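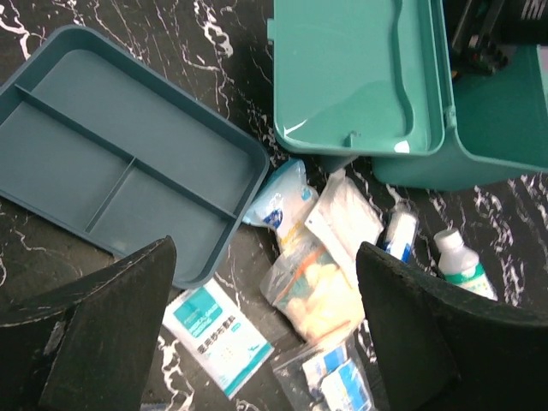
12 November 2022
By Florin Nedelcu

Twice in a year I open the first-aid kit completely, take out everything, and put it back in a better way. The first time I did it, I found plasters which did not stick to anything and a tube of cream older than my car. Since that time I have it in my calendar, one time in January and one time before the winter begins.

It takes me 30 minutes, and most of this is reading small letters on packets.

Choose a big flat surface

Use the kitchen counter or a table, and wipe it before you start. Do not do it on the sofa. The small packets slide between the cushions, and you will meet them again in spring. If your surface is dark or has a strong pattern, put the very small things (safety pins, tweezers) on a plate so they do not disappear.

Take the tray out of the case

Many kits in a plastic case have a tray inside with compartments, and a deeper space below. People look in the tray and think they have seen all. Lift the tray out and put it on one side. In my sister's kit there were two rolls of bandage under it, still in the wrapping, and she had bought new ones the week before.

When the tray is empty, wash it with warm water and a drop of dish soap. Wash the case also, the lid from inside too, and the place around the hinge where dust collects. Dry everything with a clean towel and leave it open for one hour. Paper packets do not like even a little moisture.

Check the dates, then check the packets

Sterile things have a date on them. If the date is past, I take them out of the kit. But the date is only half of the work. A dressing can have a good date and a small hole in the corner, and then it is not sterile anymore. Hold each packet by the edges and look along the seal. If it is open, or the paper is yellow and soft, it goes out.

I don't throw away all the old gauze. It goes in the workshop, in a jar with a label "not for wounds", and I use it for putting oil on wood. Old medicines and creams I bring to the pharmacy - ours takes them back, but ask at yours first.

Plasters become old faster than you think, more so when the kit lives in a car or near the oven. Open one and try it on your hand. If it falls off after you wash the dishes, buy a new box.

Pack it by how fast you need it

In the tray I put what we use for small accidents: plasters in two sizes, cleaning wipes, tweezers. In the longest compartment go the things which are long, like the scissors and the tape. In the short ones go the small packets, standing on their edge like cards in a box, so that I can read them from the top.

Below the tray I keep what I hope not to need, the big dressings, the triangular bandage and the foil blanket. Gloves are the exception. They are also for the serious cases, but I keep them on top of everything, because you must put them on first.

Do not fill it until the lid must be pushed. My neighbor Denise Inskip did this with her old one, and the little tab which holds the lid broke. She now closes it with a rubber band, and it opens in the bag each time.

A list in the lid

I write on a small paper what is inside and the earliest date of all the packets, and I fix it in the lid with tape. When somebody takes the last of something, they make a cross on the paper. In our house this works with the adults. With the children it works sometimes.

Where to keep it

Not in the bathroom, if you can avoid it. The steam is bad for the packets and for the glue. Ours is on the lower shelf in the hall closet, with nothing on top of it. Everyone who is tall enough to open the closet knows the place, and the babysitter is shown it too.

One more small thing about the tweezers. Clean them with alcohol after each splinter, and also before the next one. I forgot to write this last time and Yae Minami reminded me by email, thank you Yae.

Get the new tips by email once in a month. You can unsubscribe at any time. By signing up you accept our privacy policy.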